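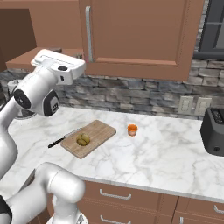
Home | Visits | Workshops | Archive | Contact

We use cookies to remember your settings. By staying on this site you accept our cookie policy.

Open afternoon at Dollik, Ellville

I went to the Dollik open afternoon on Tuesday because I wanted to know one thing: can a robot arm do the small jobs in a kitchen yet? The building is on the old Paredes road, 2 miles past the rail yard, and parking is free. Sign-in took longer than it should have. They had one tablet for the whole line.

The first half was simulation. Dollik builds kitchens on the computer and lets the arm practice there before it goes near a real counter. The kitchen they spent the most time on has brown cabinets, a marble countertop and a stone-tile backsplash. There's a cutting board with a knife lying partly over it, an orange cup, and a toaster at the right end. It could pass for a kitchen in a real estate listing, apart from the white arm in front of the counter.

The chore for the day was clearing up: food off the board, cup to the back of the counter, knife left alone. They ran it 18 times while we watched. It finished 11. The failures were dull ones. The gripper closed a little high on the food and came up with nothing, or it tipped the cup while backing away. Twice it stopped in midair and stayed there until someone reset the run.

I asked about the knife. The engineer said they don't let the arm pick up blades yet, even in simulation, because they don't want to train a habit they would have to undo. I also asked what the round thing on the board was meant to be, a potato or a bread roll. She said the arm treats it the same either way. I'd want a kitchen helper to know the difference, but for moving it off a board I suppose it does the job.

After coffee we crossed the yard to the shop floor, where Breker has two real arms on loan to them for sorting fasteners into bins. That was a different story. The parts are all the same size and the bins never move. The shift target is 700 parts and the supervisor told us they usually make it. She still keeps a person on the line to deal with jams.

So, can they do chores? The repeated ones on a fixed bench, yes. A kitchen counter at the end of a day, with things left at odd angles, no — or not often enough that I'd walk out of the room. A person does that job in under a minute.

The next open afternoon is in June. Wear closed shoes or they won't let you onto the shop floor.

Comments (3)

gravelroad: Did they say how long one clear-up run takes? That matters more to me than the score.

Site author: A little over four minutes for the good ones. I should have put that in.

tenpenny_m: I worked at a place with bin sorters like that. The jams were most of my day.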